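Clonby Place Names, README

A list of field and street names from Clonby and Stumomside, typed up from old parish maps. The main file has 2245 rows, and 1093 of them carry a date.

Columns: name, older spelling, parish, map sheet, year. Blank cells mean the map gave nothing – please don't fill them with guesses.

Spellings in the Skeken sheets are uneven and were left as found.
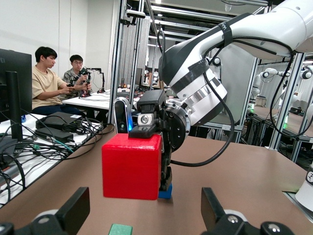
The next update is planned for October and adds 40 names from the Chraibi map.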